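Teaching the gripper to sort small parts

The sorting work at Bundside has moved on to the clear compartment boxes. Until August the Lamer group had only recorded tasks with open trays, where there is plenty of room to come in from the side. A box with dividers leaves far less space, and the person steering has to bring the fingers down from above.

Each turn is done by remote control. One person holds the hand controller and watches the view from the wrist camera, and the arm copies the movement. A turn lasts 30 seconds at most. If a divider gets knocked, the turn is still saved, with a note, and the next one begins from the same starting position.

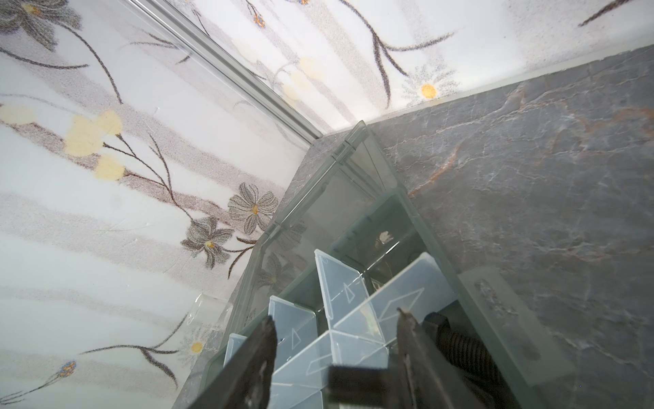 Solange Ross
Newsletter editor, Grusar

Clear plastic is awkward to work with on camera. The dividers are see-through apart from their frosted edges, and the side of the box picks up reflections of the flowers on the wall. Uthai Khunthong, who runs the recording sessions, asks new operators to look for the frosted edges first and line the fingers up with those. He also wants them to slow down before the tips pass the rim.

We now have nearly 2000 saved turns across all the tasks. The box turns are a small part of that and will need to grow before the Effiong software is trained on them. Uthai would like more variety in the starting positions too, as too many of the early ones began directly over the front compartments.

There are 6 places on the next operator session. No experience is needed, but please allow a morning for it, including 30 minutes of practice with the controller before anything is recorded. Names to Uthai by the end of the month. Anyone who did the tray sessions can skip the safety talk but should still read the new sheet on the stop button.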